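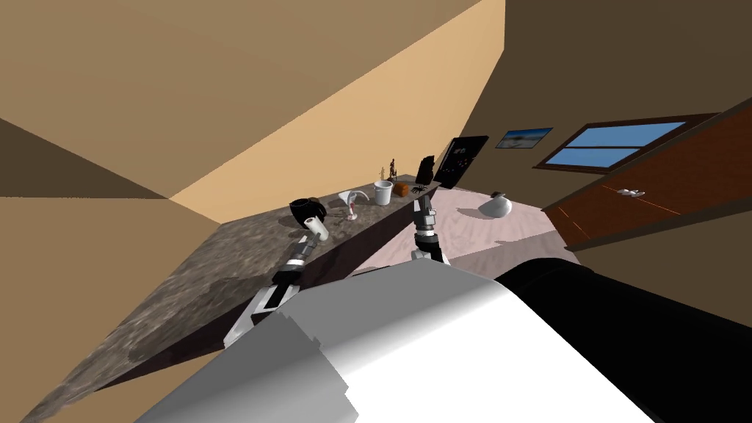

Kaltow countertop cell (simulated)
Setup and maintenance notes

Last revised: 30/10/2025
Maintainer: Ngaio Doolan
Scene assets: Harish Kartha

Scope

These notes cover the simulated two-arm countertop cell used in the Kaltow set. They explain how to load the cell, how to check it before a recording run, and how to repair the faults we see most often. Training code is kept in a separate repository.

Contents of the cell

The room is fixed: one long counter with a speckled stone top, a window, a door and a small framed picture on the wall. The robot has two arms, both working over the counter. Loose items are placed by the layout file. The default layout includes a black kettle shape, a white cup, a small orange box, two figurines and a black spider shape. A white vase stands on the floor past the end of the counter and is not a target.

The set holds 833 episodes, all recorded in this room.

Loading

1. Unpack the Tovar asset bundle next to the scene folder. Do not rename either folder.
2. Run load_cell with the layout file as its only argument.
3. Wait for the settle phase to finish. It runs 30 steps with the arms locked.
4. Unlock the arms and send both to the home pose, left arm first.

If the arms are unlocked during the settle phase, small items can be thrown off the counter. Reload the layout; moving them back by hand leaves a wrong start pose in the log.

Checks before a run

Open and close each gripper 3 times with nothing between the fingers. Finger position should return to the same value each time. Write both values in the run log.

Bring each gripper down over the small items and stop above them. Watch the contact count. It must stay at zero until a finger touches something. A nonzero count in free air means the collision mesh and the visible mesh have drifted apart -- see Repairs.

Compare the head view with the reference view in the calib folder. The head view is steeply tilted, and the robot's white shell fills part of the lower view. Both are correct for this cell. Do not level the view in the config; every stored episode uses the tilt.

Repairs

Contact in free air: delete the mesh cache and reload. If the count is still nonzero, rebuild the finger meshes from the Nindau source files.

Item sinks into the counter: the counter collision box has been saved at the wrong height. Restore counter.cfg from the last tagged version.

Arm shakes at full reach: lower the joint gain one step at a time on the affected arm only. Tanveer Memon's gain table is in docs/gains.txt.

Faceted shading on the ceiling and shell: cosmetic. The meshes are low in detail and no repair is needed.

Known issues

Thin items slip out of a closed grip more often than thick ones. Bakari Urio has a friction patch under test -- not merged.

The layout loader ignores comments after the last item entry.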